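Why Does a Pot Lid Rattle?

My grandmother had a soup pot so big that I could hide behind it when I was small. When the soup got going, the lid would start to jiggle. Tikka-tikka-tikka! I was sure something alive was in there trying to get out (I checked, and it was carrots).

So what was making all that noise? Water was, and steam, and once you know what they're up to you'll hear them in every kitchen you walk into.

Let's start with cold water in a pot. Water is made of bits so tiny that you can't see them, even with a magnifying glass. They are called molecules. They're always moving, and when you heat them up they move faster. Keep heating and some of them zoom right out of the water and into the air. Now they're a gas, and we call that gas steam.

Steam needs a LOT more room than water does. If you could turn one spoonful of water into steam, you'd need more than a thousand spoons to hold it all! So when the pot is boiling and the lid is on, the steam runs out of space pretty quickly. It pushes on the sides, it pushes on the bottom, and it pushes up on the lid. Up goes the lid, just a tiny bit, and out comes a puff. Then the lid drops back down with a clink, and the whole thing starts again.
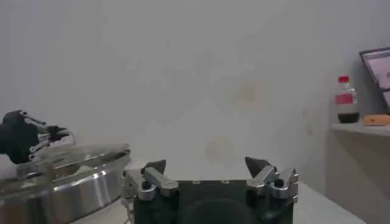
Now, what about those little drops you find on the underneath of a lid? Those are steam too, or they used to be. The lid is cooler than the steam, so when steam bumps into it, it cools off and turns back into water. Grown-ups call this condensation. You've seen it on the bathroom mirror after a bath, and if you've ever drawn a smiley face on a foggy window, you've drawn in it.

I love glass lids for this, because you get to watch. First the glass goes cloudy, then the cloud gathers into dots, and the dots join up until they're too heavy to hang on. Plop! Back into the soup.

A lid also helps the pot heat up faster. Without one, lots of the warm steam floats off into the kitchen and takes its heat with it. You can ask a grown-up to test this with you. Boil the same amount of water twice, once with the lid on and once with it off, and start with cold water both times. Use a timer. When my neighbor Nobuhle Chauke and I tried it, the lid won by 80 seconds, and she made me do it again to be sure.

Sometimes a cook slides the lid a little to one side. That leaves a gap so steam can slip out without pushing so hard, and there's less chance of the soup bubbling over onto the stove. It lets the soup get thicker as well, as some of the water is leaving for good.

One serious bit before you run off to the kitchen. Steam can burn you, and it burns fast. Leave the lifting to a grown-up, and stand well back when they do it. They should tip the lid so that the far side opens first and the steam goes away from them.

You can listen all you like, though. Next time there's soup or pasta on, sit at the table and close your eyes. See if you can hear the very first tikka.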